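Bench-Scale Sorting of Mixed Food Waste with Lined Open Bins

Project report, Waste Handling module
Author: Heino Priedītis

1. Purpose

The canteen at the Temstead site discards bread, pastry and used washing-up sponges into a single bin. The bread and pastry could go to composting if the sponges were kept out. This project examined how a table-top clearing station should be laid out so that mixed dry debris can be swept up, carried and dropped into a lined bin with little spillage. The work covers the layout, the choice of liner and the tools. Moist waste such as coffee grounds and fruit peel was excluded.

2. Layout

The station is a white table with a brown rectangular mat laid over most of it. There is one bin at each end of the mat. Each bin takes a black garbage bag, and the debris is spread between the two. The sweeping tool is a long-handled brush and the carrying tool is a dustpan.

The mat was chosen after a first series on the bare table, where crumbs slid ahead of the brush and over the side. On the mat they stayed closer to where they were pushed. The cost is that fine crumbs remain in the surface and need a second pass.
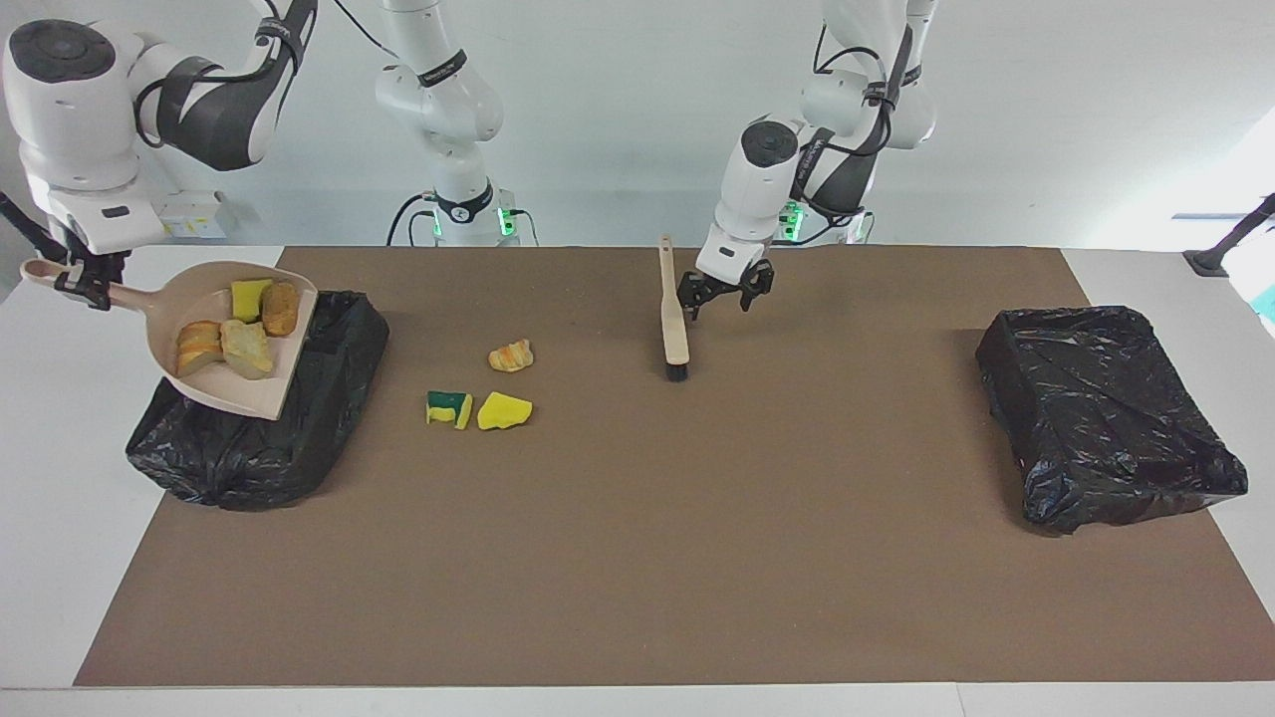
Liner fit had a larger effect on spillage than any other part of the layout. A liner that is pulled over a frame keeps its mouth open, but the surplus plastic has to go somewhere. On the left bin it bunches along the front and lower edges, and the dustpan is tilted over the bag with a sponge piece, a roll, a slice of toasted bread and a paler chunk of bread still in it. A load of this kind is awkward to release. The pieces differ in weight and shape, and the sponge tends to stay back when the bread begins to slide. A steeper tilt clears the pan but throws crumbs past the near rim. The procedure was therefore changed so that the pan is first brought fully over the opening and then tilted in one slow movement.

3. Materials

Two liner types were compared, a thin one from Postix and a heavier one from Uibo. The thin liner was easier to fold over the frame but slipped inward when the dustpan touched it. The heavier liner held its position and was used for all later runs. The brush has a wooden handle and short black bristles. Longer bristles, tried in February, flicked light crumbs off the mat.

4. Procedure

The same steps were followed in every run.

1. Fit both liners and press the plastic down inside the opening.

2. Spread the debris over the middle of the mat, with no piece closer than 4 inches to a bin.

3. Set the dustpan down with its flat lip toward the debris and sweep the large pieces in first.

4. Carry the pan to the assigned bin, tilt it, and hold until nothing moves.

5. Repeat for the small pieces, then look into both bags and write down what each one holds. A sponge lying with bread or pastry is entered as a mixed load.
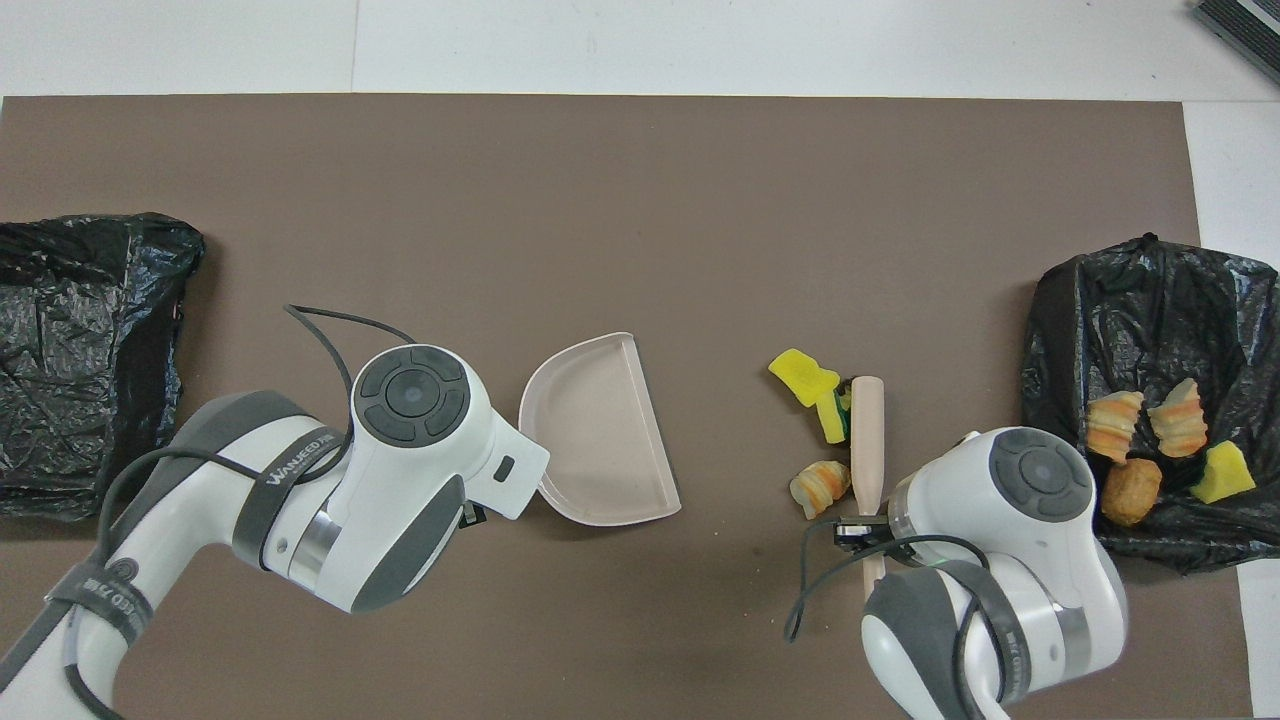 5. Results

A total of 136 runs were completed, using about 1,085 pieces of debris. Mixed loads were recorded in 19 runs. Most of them came from a sponge piece picked up in the same sweep as a roll, and very few from a pan emptied into the wrong bin. Sorting therefore has to happen at the sweeping step. Once the pieces share a dustpan they can only be separated by hand.

Spillage at the rim fell after the change in tilting described in section 2. The Mudley rating sheet used for scoring does not separate crumbs from larger pieces, so the size of the improvement is not reported.

6. Open points

Rolled pastry sheds flakes each time it is moved, and the flakes were not weighed. The rim of the liner should be clipped to the frame in any further series. A dustpan with higher sides is also worth testing, with the same brush and mat kept in place for comparison.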